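나무 탁자의 표면은 어떻게 되어 있을까?

어린이 과학 읽기 자료 / 생활 속 재료 12

탁자는 물건을 올려놓는 가구이다. 윗면을 이루는 넓은 판을 상판이라고 한다. 상판의 재료로는 나무, 유리, 금속, 돌 등이 쓰인다. 이 글에서는 나무 상판을 다룬다.

나무는 아주 가는 관 모양의 세포가 모여서 만들어진다. 살아 있는 나무에서 이 관은 뿌리가 빨아들인 물을 잎까지 옮긴다. 나무를 베어 판으로 자르면 관이 놓인 방향에 따라 무늬가 나타난다. 이 무늬를 나뭇결이라고 한다. 줄기를 길이 방향으로 자른 판에는 긴 줄이나 물결 모양이 나타나고, 가로로 자른 면에는 둥근 나이테가 나타난다.

나무의 색은 종류에 따라 다르다. 자작나무와 단풍나무는 색이 옅고, 호두나무는 짙은 갈색이다. 색이 옅은 상판 위에서는 어두운 색 물건의 윤곽이 뚜렷하게 보인다. 밝기의 차이, 곧 명암 대비가 크기 때문이다.
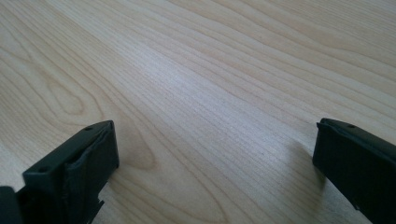 옅은 색 나무 탁자의 표면과 검은색 집게 손가락

갓 자른 나무판은 거칠다. 그래서 사포로 표면을 갈아 낸다. 사포에는 번호가 있으며, 번호가 클수록 알갱이가 곱다. 보통 번호가 작은 것부터 큰 것의 순서로 3단계에 걸쳐 간다. 사포질은 나뭇결과 같은 방향으로 한다. 결을 가로질러 갈면 긁힌 자국이 눈에 띈다.

사포질이 끝나면 기름이나 투명한 칠을 바른다. 이것을 마감이라고 한다. 마감을 하면 물이 나무 속으로 스며드는 속도가 느려진다. 마감하지 않은 나무는 습한 날에 수분을 흡수하여 부풀고, 건조한 날에는 줄어든다. 이때 길이는 거의 변하지 않고 폭이 주로 변한다. 폭이 넓은 판이 휘거나 갈라지는 까닭도 여기에 있다.

관찰해 보기

준비물: 마감하지 않은 나뭇조각, 마감한 나뭇조각, 스포이트, 물, 시계
1. 두 나뭇조각을 평평한 곳에 나란히 놓는다.
2. 스포이트로 각각 물을 3방울씩 떨어뜨린다.
3. 12분 뒤에 물방울의 모양을 비교하여 기록한다.
4. 마른 천으로 물을 닦고 색이 변한 부분이 있는지 살핀다.

낱말 풀이
상판: 탁자나 책상의 윗면을 이루는 판
나뭇결: 나무를 자른 면에 나타나는 무늬
마감: 표면을 보호하기 위하여 기름이나 칠을 바르는 일

2018년 3월 22일
그렐라우 어린이 과학 자료실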